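Open Day at the Mercado Street Laundry Rooms, Hakness

By Lovely Enriquez
January 12, 2025
5 min read

The Brundcombe textile care school holds 2 open days a year at its building in Hakness, one in October and one in winter. I went to the winter one. Entry is free, but you have to put your name down ahead of time, and the sign-up sheet closes early. I missed the October date that way.

The school trains people for hotel laundries, care homes and home cleaning firms. The building used to be a shoe warehouse. It covers two floors, with the washing and pressing machines downstairs and the folding and bedroom work upstairs. Parking is behind the building and fills up fast. The bus stops across the road.

Rommel Pascual met our group at the front desk. There were 12 of us, mostly people thinking of signing up for a course, plus a couple who run a guest house and wanted to know how to store their linen. He has taught at the school since it opened and walks quickly. We had to keep up.

Downstairs

The ground floor is loud and warm. The washers stand along one side and the dryers along the other, with wheeled bins between them. Students sort by fabric first and by color second, the opposite of what I do at home. Pascual said a towel in with a shirt will wear the shirt out long before the dye causes any trouble.

The pressing corner has a flat iron table and a roller for sheets. A student named Jomar Dumlao fed a sheet through the roller for us and then did a second one more slowly so people at the back could watch. He is halfway through the course and already has work lined up at a hotel. The school puts 2,000 pounds of laundry through in a normal month, most of it from local businesses that pay a low rate and accept that students are doing the work.

The chemical store was locked, but we were shown the shelf list. Most of it is Drusico detergent, bought in drums. I asked if we could see the water treatment tank and was told it was closed for the day.

Upstairs

The folding rooms are smaller and much quieter. The first thing taught up here is the pickup. Clothes arrive in a heap, and a student has to get each one open before it can be folded. Banafsheh Ansari, who teaches the folding module, has a rule that you find two points on the edge of the garment and hold them apart before you do anything else. If you grab the middle you only move the heap from one place to another. She said new students lose most of their time here, and that folding itself is quick once the cloth is hanging open.

Soft, wrinkled things are the hardest. A twisted sleeve and a twisted pant leg feel much the same in the hand, and you can pull for a while before you know what you have.

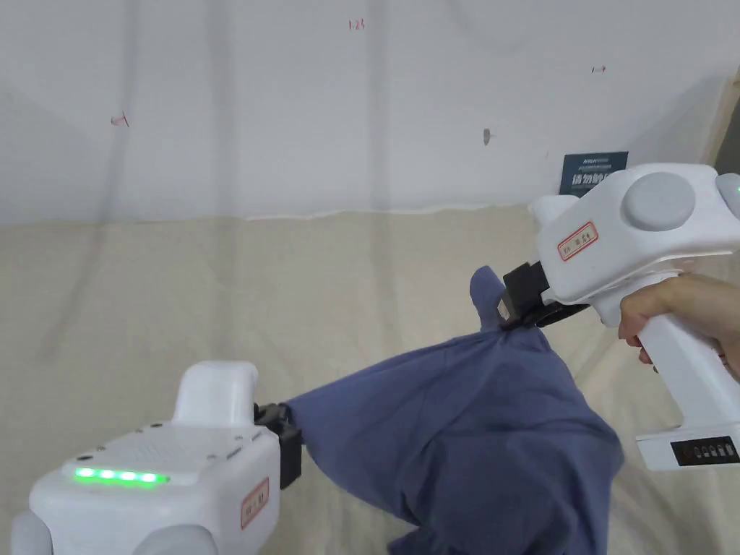 Shirts on the bed

The next stop was the bedroom work. Students learn to use the bed as a folding surface, as many of them will end up working in private homes where there is no table free. A bed is low and soft, and both things cause problems. You bend more, and the cloth sinks into the bedding when you press down on it.

Ansari's method is to lay the garment face down with the collar toward the headboard, then smooth from the middle out with the flat of the hand. Sleeves go in next, one at a time. She does not tuck the duvet first or pull it tight. In her view a duvet that has been pulled tight slides about under the shirt, and a loose one holds still.

Color came up too. She likes to practice with darker cloth on pale bedding, so that the edge of the garment is easy to find. White shirts on a white duvet come in the last week of the module.

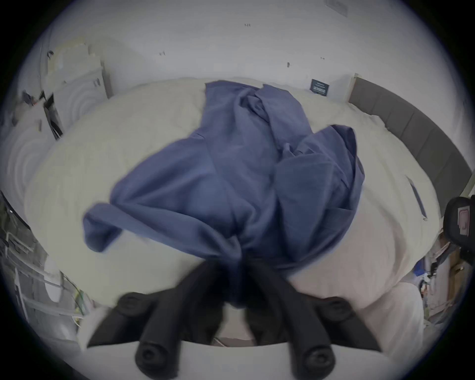
Large pieces get the same treatment with a few more steps. With a sheet or an oversized shirt, you fold down from the top until the piece is no wider than your arms can reach, and only then start on the sides. One of the guest house owners said they had been doing the sides first for years. Ansari told them to try it both ways and time it.

We were each given a shirt and allowed to try. Mine came out lopsided, with one shoulder lower than the other. The second attempt was better. Crisanto Agbayani, another visitor, had worked in a store before and folded his in a few seconds, but his was a store fold with the collar up, and Ansari asked him to do it again flat. A flat fold stacks better in a drawer.

Practical notes

The tour ended in the break room with coffee and a stack of course forms. The full course costs $652 and includes an apron and the workbook. You can take the folding module alone, though the price for that was still being set when I asked. Classes are held in the daytime only at present – an evening group may be added if enough people ask.

Wear flat shoes, as the stairs are steep and made of metal. There is an elevator at the back for anyone who needs it, but ask at the desk before the tour starts. Bags have to be left in the lockers downstairs. The lockers take quarters and give them back.

I filled in a form for the folding module. The office said to expect a call once the spring dates are fixed.

Last updated: two days after the visit, with the course price corrected.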